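Laundry evenings return to Purkadthorpe this February

After a fall in which it looked as if the whole thing might quietly fold, the Wednesday laundry evenings at the old Mathew building in Purkadthorpe are back, and the regulars could not be more pleased. The doors open at 6 p.m., the kettle goes on shortly after, and anyone who lives in town is welcome to come by with a basket and stay as long as they like.

The evenings began as a simple answer to a simple trouble. When the coin laundry on Bresamitz Street closed, the nearest one left was a bus ride away, and people were dragging wet towels home across town in all kinds of weather. Kamala Kulkarni, who had worked the counter at the coin laundry for years and knew half the customers by their bedspreads, asked whether the ground floor of the Mathew building could be put to use. It had the plumbing already, left over from its days as a dye works, and the landlord said yes over a cup of tea.

"I thought we would get a few of my old customers and that would be it," said Kulkarni. "Then the students found us, and then the young families, and by spring there was a line out to the sidewalk, which was lovely but also a little alarming!"

The trouble last fall was hot water. The boiler gave out in the middle of an evening, and the repair bill came to more than the evenings had ever had in the tin. A bake sale, a raffle and a very long quilt auction brought in $800, and Flusetar, the plumbing firm across the river, agreed to do the work at cost and wait for the rest of the money.

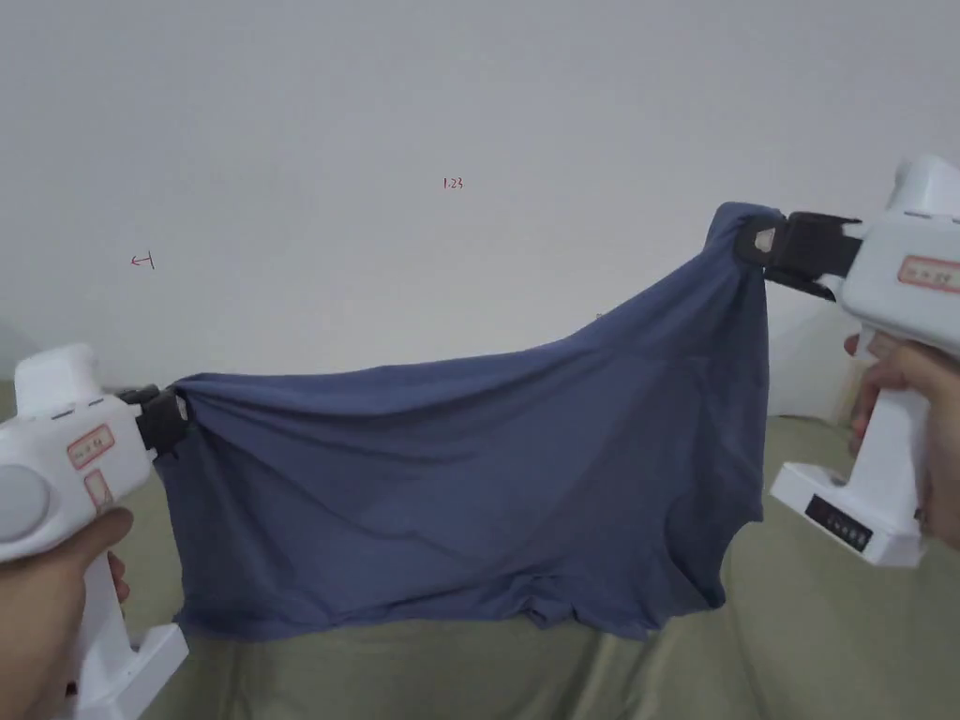 Visitors this season will find four washers instead of three, and a new folding and mending hour run by Vandana Kaushik, a retired tailor who has strong feelings about the way most of us treat our clothes. She starts with knits, as those are the things people most often bring her in a sorry state. Take a soft blue-gray piece like this one, held up by two places with all the rest of it sagging in between and the wrinkles running away from the high side – a heavy sweater left to dry like that, she says, will remember it for a good long while. Her advice is to press the water out in a towel, lay the thing flat, ease it back to its proper shape with your palms and then leave it alone until morning.

Kaushik is just as firm on the matter of hems. She would much sooner see a loose one on the day it comes down than three months later, when it has been stepped on and safety-pinned and stepped on again, and she keeps a box of thread in more colors than most people could name. There is no charge for a small repair, though she does like you to sit beside her and learn the stitch, and she has been known to hand the needle over halfway through.

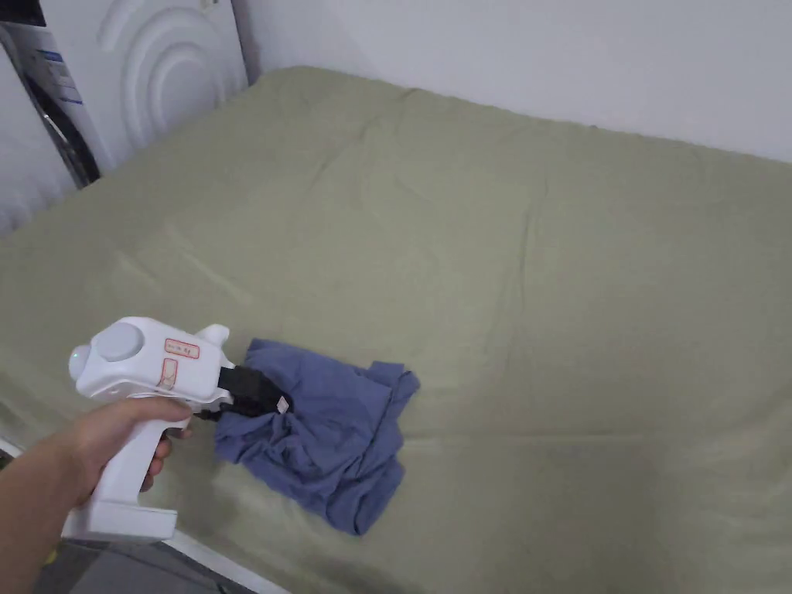

She has also promised a session on fitted sheets later in the season, after so many people asked for one, and Kulkarni has already warned her that it may need a bigger table. Before then there will be an evening on getting out candle wax, and another on wool blankets for anyone who has been putting off washing theirs.

The washers cost $3 a load, with soap included, and the dryers are free while the new boiler settles in. Kulkarni asks that people bring their own hangers, label their baskets and, if they can manage it, something to go with the tea. The last load goes in at 8:30 p.m.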